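Prustar Screening Server 3: Set-up Guide

Section 7. Ingesting and scheduling a feature

Revised July 16, 2021

This section covers loading a Digital Cinema Package (DCP) onto the server, validating it, entering its key and building a show playlist. Complete Section 6 (Projector pairing) first. The operator must be logged in at Supervisor level or higher.

7.1 Before you begin

Check the free space shown on the Storage page. A feature with a 5.1 mix commonly needs between 133 GB and 300 GB. The server will not start an ingest that would leave less than 19 GB free.

Confirm that the distributor has issued the key (KDM) against the certificate of the media block now installed. Keys issued to a replaced media block will load but will not unlock the title.

CAUTION: Do not remove a CRU drive while the ingest light is flashing. Doing so can corrupt the distributor's drive as well as the local copy.

7.2 Ingesting from a drive

1. Insert the drive into the front bay and close the latch. Wait for the light to turn solid green.

2. Open Content > Ingest. The drive is listed by its volume label.

3. Select the composition you want. Festival drives often hold several versions of one title. Read the full content title and check the aspect ratio (F or S), the subtitle language and the audio format before proceeding.

4. Press Ingest. Progress is shown as a percentage for each asset.

5. When the status changes to Complete, press Validate. Validation compares every asset with the hash in the packing list and may take longer than the ingest itself.
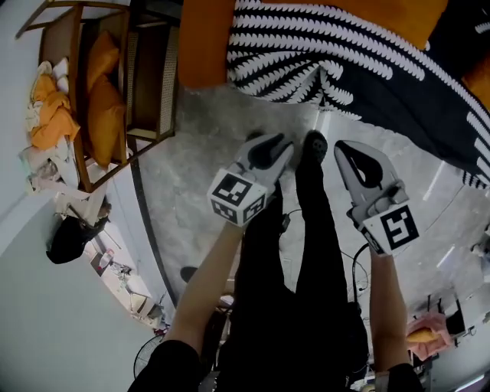
6. If validation returns Hash Mismatch, delete the composition and repeat from step 2. If the error returns, request a new drive.

Note: Supplemental packages (version files) need the original package on the same server. Ingest the original first. A version file loaded alone is listed in grey and cannot be added to a playlist.

7.3 Ingesting over the network

1. Connect the Plala gateway to the port marked MEDIA. Do not use the port marked CONTROL, which is limited to projector and automation traffic.

2. Open Setup > Sources > Add and choose FTP.

3. Enter the gateway address, user name and password. Leave the transfer limit at its default of 700 Mbit/s unless a feature will be playing during the transfer, in which case select Reduced.

4. Press Test. A result of Source OK must appear before the source can be saved.

7.4 Loading keys

1. Copy the KDM files to a USB stick formatted as FAT32. Zipped keys must be extracted first.

2. Insert the stick and open Content > Keys > Import.

3. Check the validity window against the local time zone set in Section 4. Keys show a start and an end time, and a session that runs past the end time may be refused at playback.

7.5 Building a playlist

1. Open Playlists > New and enter a name of up to 40 characters.

2. Drag trailers, the classification card and the feature into the order required.

3. Add a cue for each format change. With a Hinrichs lens controller, use the cues labelled LENS FLAT and LENS SCOPE. With a Skultov masking motor, place the MASK cue three seconds ahead of the lens cue.

4. Place the LIGHTS UP cue at the start of the end credits, using the offset supplied by the distributor.

5. Save, then press Check Show. Missing assets and expired keys are listed in red.

CAUTION: Editing a playlist that is already scheduled changes every future session using it. To alter a single session, duplicate the playlist under a new name and reschedule that session only.

For scheduling from a theatre management system, see Section 8.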